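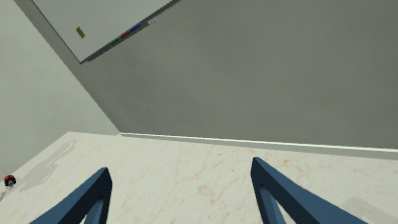
Abbildung 2: Arbeitsplatte, computergenerierte Ansicht.

5 Nutzung der Arbeitsfläche im Alltag

Die bisherigen Abschnitte haben die Arbeitsfläche als planerische Größe behandelt, also als Strecke zwischen Spüle und Kochstelle, die in den Grundrissen vermerkt und in den Ausstattungslisten der Vermieter geführt wird. Im Folgenden geht es um die Frage, wie viel von dieser Strecke den Haushalten tatsächlich zur Verfügung steht und wofür sie verwendet wird. Grundlage sind die Angaben aus der Befragung in Ollville, an der sich 2410 Haushalte beteiligt haben, sowie die Grundrisse der Wohnungsgesellschaft Oltidska.

Unterschieden wird zwischen der eingebauten und der freien Arbeitsfläche. Als eingebaut gilt die gesamte Plattenfläche abzüglich der Ausschnitte für Becken und Kochfeld. Als frei gilt der Teil, auf dem zum Zeitpunkt der Befragung nach Auskunft des Haushalts nichts dauerhaft abgestellt war. Geräte, die nach jeder Benutzung weggeräumt werden, zählen nicht als dauerhaft abgestellt. Diese Abgrenzung war in der Erprobungsphase strittig, weil viele Befragte den Wasserkocher zunächst nicht als Gegenstand auf der Arbeitsfläche nannten, ihn auf Nachfrage aber durchgehend dort stehen hatten. Der Fragebogen enthält deshalb eine Liste der üblichen Kleingeräte, die einzeln anzukreuzen waren.

Zwischen den beiden Größen besteht nur ein schwacher Zusammenhang. Haushalte mit langen Küchenzeilen verfügen nicht in gleichem Maß über mehr freie Fläche als Haushalte mit kurzen. Zusätzliche Plattenlänge wird in den meisten Fällen durch weitere Geräte belegt, vor allem in Wohnungen ohne Abstellraum. In den Beständen der Oltidska, in denen die Abstellräume bei der Sanierung den Bädern zugeschlagen wurden, ist dieser Effekt besonders deutlich. Wo ein Hochschrank vorhanden ist, bleibt die Platte dagegen eher frei, auch wenn sie kürzer ausfällt. Das gilt für Einpersonenhaushalte ebenso wie für Familien.

Ein zweiter Befund betrifft die Verwendung. Die Planungsliteratur geht überwiegend davon aus, dass auf der Arbeitsfläche Lebensmittel vorbereitet werden. Die Angaben aus Ollville ergeben ein breiteres Bild. Neben der Zubereitung wurden häufig das Sortieren der Post, das Laden von Telefonen und kleinere Reparaturen genannt. In den freien Antworten, von denen über 200 ausgewertet werden konnten, wird die Küche mehrfach als der einzige Raum mit einer hohen, gut beleuchteten und unempfindlichen Fläche beschrieben. Wer einen Stuhl nachziehen oder einen Griff wieder anschrauben will, legt Schrauben und Muttern zunächst dort ab und lässt sie nicht selten bis zum nächsten Tag liegen.

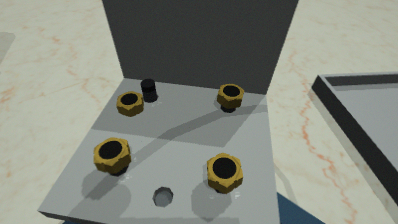
Für die Planung folgt daraus zunächst, dass die Belastung der Oberfläche nicht allein aus Hitze, Feuchtigkeit und Schnittspuren abgeleitet werden sollte. Kratzer durch Metallteile wurden in der Befragung zwar selten als Mangel gemeldet, bei Wohnungsübergaben spielen sie aber eine Rolle. Die Übergabeprotokolle unterscheiden bisher nicht nach der Ursache eines Schadens. Ob eine Platte ausgetauscht oder ausgebessert wird, entscheidet der jeweilige Hausverwalter, und die Praxis ist zwischen den Siedlungen uneinheitlich. Für die Küchen des Herstellers Hamann, die in den älteren Häusern verbaut sind, werden Platten nur in voller Länge nachgeliefert. Bei den Zeilen von Allex lassen sich einzelne Abschnitte ersetzen.

Auch die Beleuchtung verdient mehr Beachtung. In einem Teil der Wohnungen liegt die Platte im Schatten der Person, die davor steht, da die einzige Leuchte in der Raummitte montiert ist. Die betroffenen Haushalte weichen für feine Arbeiten an den Esstisch aus, sofern einer vorhanden ist. Wo eine Leuchte unter den Oberschränken nachgerüstet wurde, wird die Fläche nach Auskunft der Befragten auch abends genutzt.

Einschränkend ist festzuhalten, dass alle Angaben auf Selbstauskunft beruhen. Eine Begehung der Wohnungen war nicht vorgesehen. Es ist anzunehmen, dass die freie Fläche eher zu groß angegeben wurde, zumal die Befragung im Oktober stattfand und Einmachgut in vielen Haushalten bereits in den Keller gebracht war. Der Vergleich zwischen den Siedlungen dürfte davon wenig berührt sein, da der Erhebungszeitraum überall derselbe war. Wie sich die Belegung der Platte im Jahresverlauf ändert, lässt sich mit den vorliegenden Daten nicht beantworten.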